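Search this site
Recipes | Baking | Days out

A morning at the Lesora flour mill

Monday, by Nadiia Yurchenko

I'd been promising myself a trip to the Lesora mill open morning for ages, mostly so I could stop pestering the man at the market about his rye. I got there before nine and there was already a queue for the tasting table (I joined it, of course).

They take you up the stairs first, all 69 of them, and start you at the top where the grain goes in. It's loud! Our guide, Mr Otero, had to shout about bran the whole way down, and I only caught half of it. What I did catch was that their wholemeal goes through the stones once and gets bagged the same day, and he thinks you should use it within 12 weeks. Mine at home is a good deal older than that — I kept quiet.
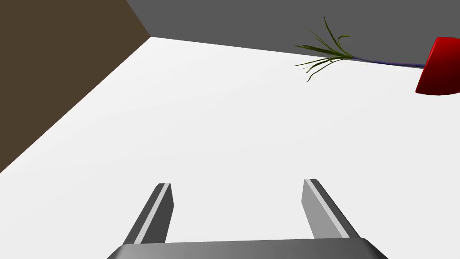 The baking bit

After the tour we squeezed into the kitchen next door, where Mrs Semwal was making seeded soda bread with 372 grams of wholemeal and a whole pot of buttermilk. She hardly touches the dough, just a quick stir and into the tin. I've been kneading mine like a maniac, which explains a lot. The crust was lovely and we had it with salty butter and a scrape of plum jam.

I came home with two bags of rye, some malted flakes and a scone mix I didn't need. Parking is free but the lane is narrow, so go early. The next one is in December.

Recent posts
Cernanora honey cake, second try
Plum jam without the fuss
What to do with leftover buttermilk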